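The parcel counter is staying, and I could not be happier

14 shares | 7 comments

Well, I popped into Doležal on my way home to pick up some printer ink and came out with proper news! The parcel counter at the back of the shop, the one we all thought was closing in May, is being kept on.

Marcela Trnka, who runs the shop, told me the courier firm wanted to move everything to lockers out by the Sollon roundabout. That's fine if you drive (I don't), but it's a long old walk with a box under your arm. A petition went round and 460 of us signed it, me included, and I think my mum may have signed twice. 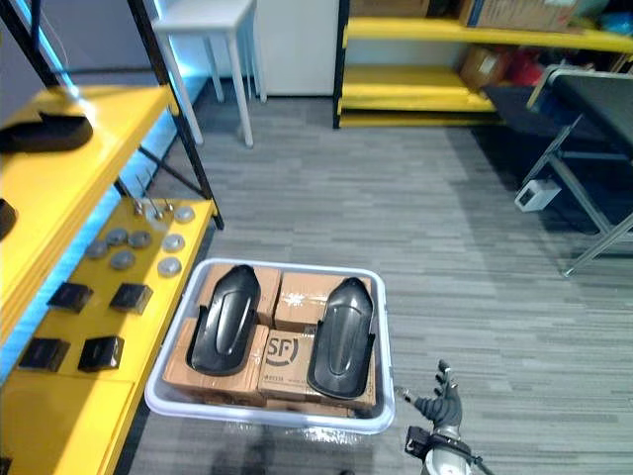

Cardboard boxes in a white plastic tray.

The new deal runs for another year. Opening hours shift a bit, so you can now collect from 7 in the morning, which will please anyone who catches the early bus. Parcels will be kept for longer too, and there's talk of a proper bench for people waiting – my knees say yes please!

There is a small catch. Sending anything bulky will need booking the day before, and Imad Jaber at the till says he'd like people to bring their collection code ready on their phone instead of scrolling through emails while the queue builds up behind them. Guilty, sorry Imad.

I asked Marcela if the lockers were still coming as well and she thinks they probably are, just later on. Libor Hudec from the flats over the road is hoping they'll go nearer the school. I'll ask again next time I'm in, as I forgot the ink.

Share this | 7 comments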